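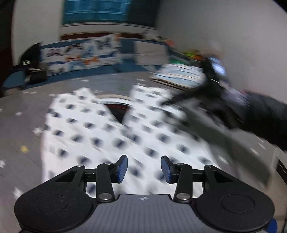

Notes on time alignment for two-handed demos, from a month of cleaning up the Retach loader. Long thread, mostly about clocks.

Setup: two handheld grippers, one camera on each, each device logging pose and finger width on its own clock. The policy gets both views and both widths in one observation. If the streams are offset, it learns the offset.

We used to align on file start time. On cloth tasks that gave us a left hand that closed before the right hand had arrived. Training loss looked fine. Rollouts did not.

First fix was a shared sync event: both operators' hands close the fingers fully twice before the task starts. The loader finds the double dip in each width signal and matches them. Good at the start of an episode, worse by the end.

Cause was drift. One unit ran slow enough to lose 34 ms over a long blanket fold. At 20 Hz that is most of a frame. We now ask for the double close at the end too and fit a line between the two events.

Retach 0.4 does this by default. If the second event is missing it falls back to a constant offset and sets a flag. It does not drop the episode. You decide what to do with flagged ones.

Second problem: pose. Visual tracking on bedding is bad. Patterned fabric gives you plenty of features and all of them move when you pull on it. The tracker happily locks onto the blanket and reports that the hand stood still.

What helped was masking the lower center of each view before feature extraction, so the map is built from walls and furniture. Costs some features in small rooms. Jump rejections across our 400 cloth episodes went from common to rare.

Motion blur is still open. Fast flips smear the fabric and anything else moving with it. We tried dropping blurred frames by Laplacian variance and made things worse, as the flip is the part the policy needs. Current loader keeps them and lowers their weight in the pose solve only.

The planner side (Gomcombe) needed one change. It assumed both arms got targets with the same timestamp. It now takes them separately and interpolates to the control tick. Feature request from the Bouazza branch, merged in March.

Buffer is capped at 2000 samples per stream. Raise it if your episodes run long, otherwise the end event falls out of the window and you get the flag.

Config for the Kevico units is in the repo under presets. Other hardware will need its own width threshold for the double close.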